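Suture Practice Pads: Frequently Asked Questions

Last updated 2019-12-11

Which pad should I choose for the beginning?

We sell two pads, the Iltier and the Turunen. For the first weeks we recommend the Iltier. It is softer and the needle goes in with little force. The Turunen is more firm and it forgives less when you pull the thread at a wrong angle. Many customers buy the Turunen later, when the simple stitches are already comfortable for them.

Does the pad come with incisions?

The Iltier comes without incisions, so you can decide yourself where they are and how long. The Turunen has several already made. If you cut your own, please use a fresh blade and do not go through the bottom layer. When the bottom layer is open, the pad stretches too much and the edges do not want to come together.

How many times can I use one pad?

This depends on your needle and on your hand. One customer wrote to us that she made 300 stitches in one Iltier before she ordered a new one. When the holes start to tear toward the incision, choose another place on the pad.

Can I wash it?

Yes, with lukewarm water and a little dish soap. Let it dry flat, away from the sun. Do not use alcohol, it makes the surface sticky.

My pad makes folds when I work. Is it defective?

No. The material is soft and it moves together with your thread. If the folds disturb you, put the pad in the Plokov holder, or fix the corners with tape on the table.

What is in the Rornmont thread box?

There are 40 packs of thread with needle already attached. The thread is for training only. It is not sterile and must never be used on a person or an animal.

How long should I leave the tails?

For practice, leave them long enough that you can take them with the forceps when you remove the stitch. Very short tails look nice, but a knot can open if it was not tight.
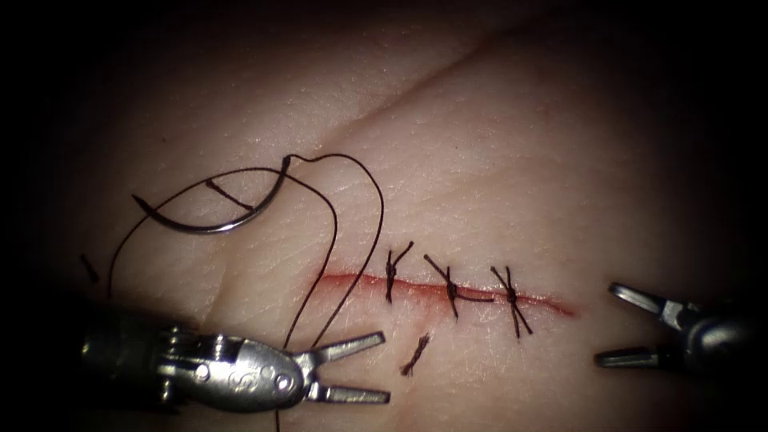 STITCHES AND KNOTS

Why do you recommend to start with interrupted sutures?

Each stitch has its own knot, so one bad stitch does not spoil the others. You can cut it out and make only this one again. The three dark sutures on the pad are of this kind, and at the left end of the incision the edges are still a little parted. Look always at the distance between the stitches before you put in the next one.

How tight should the knot be?

The edges should touch, but they should not climb over each other. If the pad makes a small hill under the thread, it is too tight.

Where do I hold a curved needle?

With the needle holder, a little behind the middle of the curve, more to the side of the thread. Do not hold it at the point, it becomes dull very fast.

Do you ship replacement pads without the holder?

Yes. Write the order code 282 for the Iltier or 22 for the Turunen in the comment field. New stock of both comes in March.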